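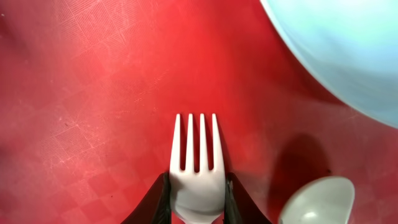
Gripper budgeting

Gripper budgeting is the part of equipment planning that deals with the cost of the hand of a robot arm, as distinct from the arm itself. It covers the gripper body, its fingers and pads, the wrist camera, cabling, spares and the objects used for trials. In small table-top installations for handling cutlery and crockery it is often the least well estimated item in a purchase plan.

Scope

A quotation for an arm normally includes the controller and base plate. Fingers may be listed as accessories or left out. The Plurkow method, named after the site where it was first written down, treats the gripper as a separate purchase with its own running costs and review date. Sarmīte Hunt, who drafted the method, divided spending into fixed items, bought once, and contact items, which wear in use.

Contact items

Two-finger grippers hold thin plastic cutlery by pressing on both sides. A fork may be gripped at the head, below the tines, or along the handle. The choice affects finger length, pad width and the force setting, and should be fixed before fingers are ordered. Pads are priced by the pair. At Plurkow they are inspected every Friday and replaced after 1000 grasps, whatever their condition.

Work surfaces and tableware are also entered as contact items. Textured coverings scuff, and a change of colour or pattern partway through a project can mean that camera settings have to be checked again. The method therefore advises buying the covering, forks, spoons and bowls in one order, with enough held back to finish the work.

Worked allowance

The Gindamura installation planned for 8 pairs of fingers and used 7. Its tableware stock came to 201 pieces, nearly all of them plastic. Freight was charged separately by the supplier, Bestholm, and had been missing from the first estimate. A rival quotation from Fabbri included freight but specified a longer delivery time for pads.

Timing

Orders for contact items are usually placed with the arm, although payment may fall in a later budget period. Where the financial year closes in November, the method enters spares in the year of delivery. Fitting, calibration and operator training are costed as labour and do not appear in the gripper budget.

See also: End effector; Spare parts planning; Total cost of ownership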